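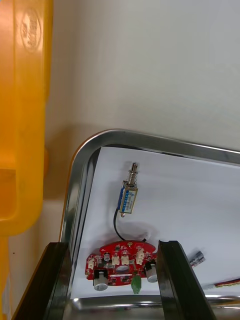

Yellow-orange plastic bin and a metal tray.

Storing Onions and Garlic Through the Winter: Which Tips Are Worth Your Time

Every September the same advice goes around about keeping onions, and every September I see people follow it and end up with a box of green sprouts by the holidays. I have grown onions for a good many years and I don't believe most of what I read. What follows has held up in my own garage.

Bending the tops over
You will be told to knock the tops down by hand so the bulbs "finish." I tried it on half a row of Stivetti and left the other half alone. The bent ones had thicker, softer necks and went bad first. Leave them be. They fall over when they are ready.

Curing in full sun
Fine in a cool, dry place. In a hot spell the bulbs can scald, and a scalded onion rots from the shoulder down. I spread mine on old window screens in the shade, with air moving underneath, for 3 weeks. Two is usually given as plenty. It may be, if your nights are dry. Mine are not.

The necks should feel papery when you pinch them. If one still slides between your fingers, put it with the ones for the kitchen.

Washing before storage
No. Brush the dirt off once it is dry and stop there. One loose skin coming away is no harm, but don't peel them down until they look like the ones in the store.

Panty hose, braids and other decorations
Knotted hose does work, I'll give it that. It also takes a whole evening, and you have to cut it open from the bottom every time you make soup. Braids look nice in a kitchen, and a warm kitchen is a poor place to keep an onion. A shallow crate with slats does the same job. Keep the layers to two deep.

Storing with potatoes
This is one warning I do go along with. Potatoes give off moisture, and the onions beside them go soft. Separate shelves, or better, separate rooms.

The refrigerator
Garlic from the refrigerator sprouts soon after you take it out. I have had Drosmont bulbs sit on a cool shelf for 6 months without a shoot, while the same garlic from the crisper drawer was green inside by the second week on the counter. Cut onions are another matter - cover those and chill them.

"Keeps until spring"
Seed catalogs print this beside nearly everything. Sweet onions don't, whatever the packet says. Fedir Hrytsenko, who grows the plot next to mine, put away 137 bulbs of Panasiuk one fall and was still cooking with them in March, but that is a hard, strong onion that would make you cry from across the yard. Check the crates every couple of weeks and take out anything soft, and use the thick-necked ones first.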